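## 4. Setting up the Wutby town walk on your audio guide

The Zastance handset comes with the Wutby walk already loaded. The route starts at the old customs house, crosses the river to Stestholm, and ends at the abbey. It has 46 stops.

1. Hold the side button until the screen lights up.
2. Choose your language. You can change it later under **Options**.
3. Enter 457 and press **OK**. This is the code for the full walk.
4. Stand next to the blue sign at the customs house and press **Start**.

**Note:** The short walk leaves out Stestholm. To select it, press **2** after the code.

**Caution:** The abbey stairs are steep and have no handrail on the upper part. Children must stay with an adult.

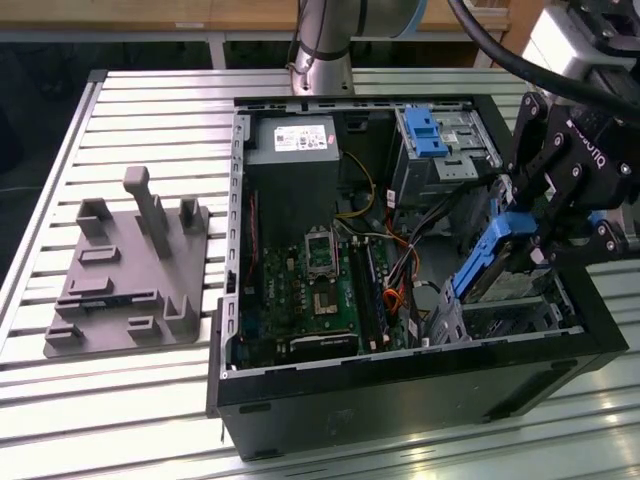 Stops on the Wutby side play by themselves when you reach them. In Stestholm the lanes are narrow and you need to type in the number on each wall plate. If you carry the walk on your own player, copy the files from a home computer before you travel. A desktop tower is fine for this, but put its side panel back on first if you have had it open like the one on the table. The full set takes up 3970 MB.

5. At the abbey, press **Music** to hear the Bach recording made on the organ there. It plays only inside the nave.
6. To repeat a stop, press the left arrow once. Press it again to go back to the stop before.
7. Return the handset to the desk by the abbey gate, or to the customs house before 6 p.m.

**Note:** From November to March the abbey tower is closed. The handset skips the tower stops during these months and takes you straight to the cloister.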